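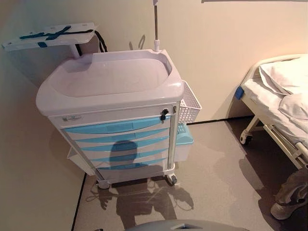 Cart with drawers and IV pole, back corner.

August 2022
Skurncombe reprint, volume five. Scan clean-up and colour, continued from the March notes.

Source material now complete as far as it is going to be. The Venkataraman tearsheets cover 456 Sunday pages, of which 131 fall in this volume. Most are full pages. A run in the middle of the second year exists only as half-page tabloid cuts, with the bottom tier cropped by the paper and the title panel dropped. Thu Sầm has asked the Lodville library again whether they hold the full-page version of these. No answer at time of writing.

Condition is mixed. Paper from the first year is uniformly tan and brittle at the fold but the ink is strong. From the second year on the paper is lighter and the red plate is weak. Kornél thinks this is a change of printer. I think it is storage, as the weak red is worse towards the outer margin on every page I have checked. Either way the correction is the same and it has to be done page by page.

Line work

Black plate separated by the channel method as before (darkest common value of the three channels, then threshold). This works on the early pages. On the later ones the dark blue night skies come through with the black and fill in the hatching. Tried lowering the threshold: skies go, but so do the finest pen lines, in particular the faces in long shots and the rigging on the ships.

Current procedure for night pages:
Make two black plates, one at the normal threshold and one low.
Use the low plate as the base.
Paint the normal plate back in through a mask over faces, rigging and lettering.
Compare with the tearsheet by eye at full size, under the daylight lamp and not on the screen.

Slow. Amado did the harbour sequence this way and the result is good, apart from the last panel where the mask stops short and the mast changes thickness halfway up. Marked for redo.

Lettering: not to be reset. Two pages in the trial batch came back from outside with the captions retyped in a font. Rejected. Where letters are broken, patch from the same letter elsewhere on the same page only. The letterer's hand changes during this volume (the lower-case i in the signature box gains a dot, the S gets flatter) and somebody will notice if we mix them. Tibor has marked the page where he thinks the change falls. I would put it a week later but it does not matter for the patching rule.

Colour

The argument about flat colour versus kept dots is settled for this volume. Dots stay. Flat colour looked clean on the sample but the flesh tones went heavy and the distant hills closed up, as they were only ever drawn in colour with no holding line. With the dots kept they sit back properly.

Paper tone: not bleached to white. Each page brought to the same pale warm grey, sampled from the gutter between tiers. Do not sample from the outer margin, see above about storage. Szabolcs sampled the margin on the first batch and the whole batch came out slightly pink in the gutters. Redone from the raw scans, which is why we keep the raw scans. Please stop saving over them.

Red plate: lifted with a curve, shape saved as "red lift B". "Red lift A" is the March one and should not be used, it clips the heraldry on the shields. I have left it in the folder because the volume four files still point to it.

Register: misregister of the yellow is corrected only where it leaves a white edge on a figure's face. Elsewhere it is left alone. Kornél would correct all of it. We disagree and the publisher has sided with leaving it.

Moiré

Appeared on the Indadano proof in the large cloaks, as a diagonal band. It did not show on ours. Their processor rescreens at an angle very close to the original magenta. Asked for their stochastic screen instead and got a single proof sheet back. Band is gone. Greys slightly grainier, acceptable. Needs confirming on a full signature before we commit, and the coated stock they offered is not to be used whatever the saving, it makes the blacks shine under a reading lamp.

Print run is 3,000, the same as volume four. That sold almost 3,000, the remainder being damaged copies from the first carton lot, so no change expected there.

Page order

The tearsheets are filed by printed date, but one paper ran a page a week late after a strike and then skipped one to catch up. Following the printed dates puts the siege before the march to it. Order by the strip number in the last panel, not by the date in the header. The number is sometimes hidden in grass or on a rock. Thu Sầm keeps the concordance and it should be taken as correct over the file names.

One number is used twice, on consecutive weeks. Both pages are genuine and both go in.

Open items

Harbour page, last panel, mask to be extended (Amado).
Half-page cuts: wait for Lodville, otherwise print as they are, at the same scale as the full pages, with a line in the notes at the back. No enlarging to fill.
Full signature proof from Indadano on the uncoated stock (Szabolcs to chase).
Essay text has two different spellings of the artist's assistant. Tibor to check against the signed letter in the Venkataraman folder.
Spine: number on volume four sits slightly higher than on the earlier three. Match the earlier three and live with it.
Daylight lamp flickers when first switched on. Let it settle before judging any red.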